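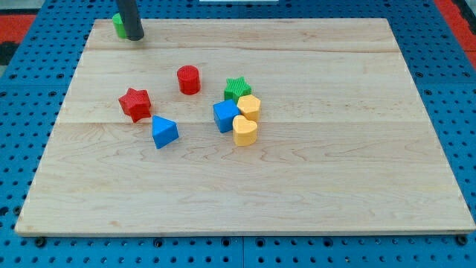

Eight shape blocks on the board at Meston, waiting to be tidied.

CALL FOR PARTICIPANTS: people who can put things away

Wivosano is looking for 20 adults to come to our workshop in Meston and clear up after themselves while we take notes. You will be paid for it, which is more than your family ever managed.

We want to know how far machines have got with ordinary chores. The short version is that they have got as far as toy blocks. Our robot arm, Melis, has been at it since August. Over 842 attempts at clearing a board into a tub, it got every block in on 62 of them. Stars are a particular grief. Cubes it can usually manage, unless there is something leaning on them, and there is always something leaning on them.

Shops and care homes keep asking us when they can have one that restocks shelves or empties a dishwasher. Before we answer, we'd like a fair comparison with people who have never been trained to do anything of the sort.

What you'll do

Sit at the work table and sort blocks by colour, then by shape, then straight into the tub. After a tea break you'll do it again with one hand, using a pair of kitchen tongs -- this is the nearest we can get to how Melis feels about it. Later there is a basket of odd socks and a shelf of tins. Allow 2 hours.

Who we'd like

Anyone over eighteen with reasonable eyesight and the use of both hands. Shelf stackers, cleaners, parents of small children and kitchen porters are especially welcome. No technical knowledge wanted. If you build robots for a living, please don't apply; you will only start making suggestions.

We pay by voucher on the day and refund bus fares. Sessions are filmed from the wrists down.

To apply, write to Noemi Caruso at Wivosano, Ostorance House, Meston, by Fri 4 October. Tell us which days suit you and what you do for work. A CV isn't needed -- we can't think what we'd do with it.

2 shares | 0 comments

Contact us | © Wivosano | Back to top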